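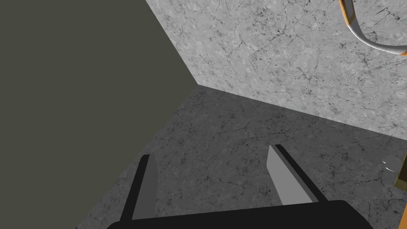 Breadcrumb: Support > Grippers > Treltberg 50 > Finger pads > Service notice 11

The Treltberg 50 is a two-finger parallel gripper for light bin and shelf work. Since June we have shipped it with a revised pad kit, part number 2138, which replaces the original pads on all units. The reason is a fault that shows up when the gripper works into the corner of a bin or cabinet. With the fingers open and the palm tilted toward the floor, one fingertip sits higher than the other, and the lower one reaches the surface first. On the original kit, repeated contact of this kind loosened the pad at the tip. The pad then slid back along the finger, and the gripper reported a good grip when it was holding nothing.

Is my unit affected?

Units with the original pad kit are affected if they are used for corner picks or for any job where the palm is tilted during the approach. Units used only for straight-down picks on an open table have not shown the fault in our testing. The kit number is stamped on the back of each pad. If there is no number, treat the pad as original.

Signs of the fault:

- A gap between the pad and the finger plate when the gripper is open
- "Part held" signal with no part between the pads
- Parts dropped within the first second after lifting
- A click when the fingers close

If you see any of these, stop the cell and switch the gripper to manual before you reach in. A false "part held" signal can let the arm move on to its next step while someone is clearing a dropped part. One customer site had this happen during a jam. The operator was clear of the arm and was not hurt, but the door interlock had been bypassed to save time. Do not bypass the interlock on any cell running this gripper, with either kit.

What changed in kit 2138

The new pad is held by two screws through the finger plate where the old one used a clip and adhesive. The pad face is the same length and width, so taught positions do not need to change. The grip check has also been updated. Firmware 11 compares finger travel with motor current — the older version looked at current alone. Install both. The firmware will run with the original pads, but it does not fix the mounting.

Fitting

Power down and lock out the arm. Remove the old pads and clean off all the adhesive, including the strip near the tip. Fit the new pads with the screws supplied and tighten them evenly. Run the empty-close test from the service menu. It should report "no part" every time. Check the screws again after 1000 cycles.

Ordering

Kit 2138 is free for any registered Treltberg 50. Customers who bought through Famell or Quezada should order from them directly. Dekus adapter plates are not affected and can stay on the arm. For technical questions, ask for Gaetano Lombardi in gripper service and have your unit's serial number ready.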